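Indexing the Trullen death notices

13/07/2021

The Trullen death notices are now indexed through the letter P. The source is 20 bound volumes of newspaper clippings, glued to ledger paper, with the publication date penciled in the margin. Where the pencil has faded I leave the date field blank and put the volume and page in the notes.

The file stands at 3,919 entries. Each has surname, given name, maiden name, date of death, place of burial and survivors as printed. I don't correct spelling. Milagros Prieto appears in one notice as Prietto and is filed under both, with a cross-reference.

Maiden names are the slow part. Older notices give a married woman her husband's full name and nothing else, so I go to the parish register for hers. Yolanda Zabala checked the burials against the cemetery map and found 4 plots assigned to the wrong brother. Those are fixed.

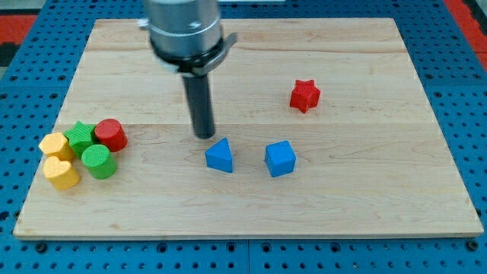

Light wood board on a blue perforated surface.

Survivors are entered in printed order, with the town in parentheses. "Several nieces and nephews" goes in as written. If a notice ran twice with different survivors, both versions are kept, the later one marked 2.

Iker Paredes asked whether funeral home cards will be added. Not before December. They are in a separate box, unsorted, and many have no year.

Still missing: the second page of the Adjei notice, and anything at all on Covadonga Sotomayor after she moved to Stultalholm. Copies are fine, originals will be mailed back.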